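Fewer demonstrations, messier tables
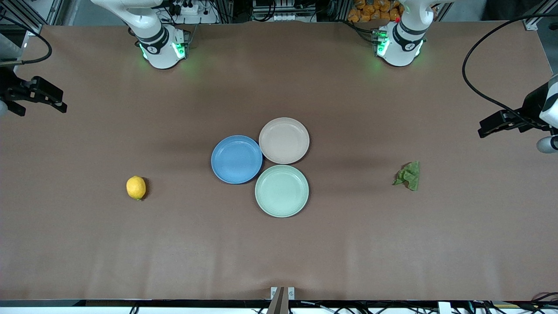
Two-arm station with plates, lemon and cloth on brown paper.

Most groups that collect demonstrations for a learning system report one number, the total. I think it is the least useful number they have. A set of 600 recordings in which every object starts from a marked spot contains one situation, recorded 600 times with small errors in the operator's hands. A policy trained on it learns where the marks are.

The station in the picture is set for a sorting task. The three plates sit close together, the lemon is well clear of them, and the cloth is bunched up on the right side. It is an easy layout for the lemon and an awkward one for the plates, where a finger has little room to get past a neighbour's rim. Operators left to themselves will spread the plates out before recording. They are paid by the finished episode, and spreading the plates makes episodes finish.

At Drurnora we compared two sets last May. Leszek Szewczyk recorded 600 episodes from a fixed start. Nikola Marciniak recorded 200, with a new layout drawn from a list every 12 episodes and no tidying allowed. The smaller set gave the better policy on layouts neither had used, and the worse one on Szewczyk's fixed start. I would take that exchange on any job I have worked on.

Cloth makes the argument harder. A plate has a position and that nearly describes it. A cloth has folds, and no list of layouts covers them. Apolline Boyer's view is that the cloth should be picked up and dropped between episodes and whatever results should be recorded. I agree, with the reservation that people drop cloths in much the same way each time, so the operator should change too.

The usual objection is cost. Resetting to a mark is quick and resetting to a drawn layout is slow – on our station it took three times as long. That is a fair point against doing it for every episode. It is a poor one against doing it at all, given how many hours go into recordings that add nothing.

Failed attempts should also be kept, labelled as such. Celina Krajewska's team at Fenusstead deletes theirs at the end of each shift, and then asks why the arms do not recover from a slipped grasp.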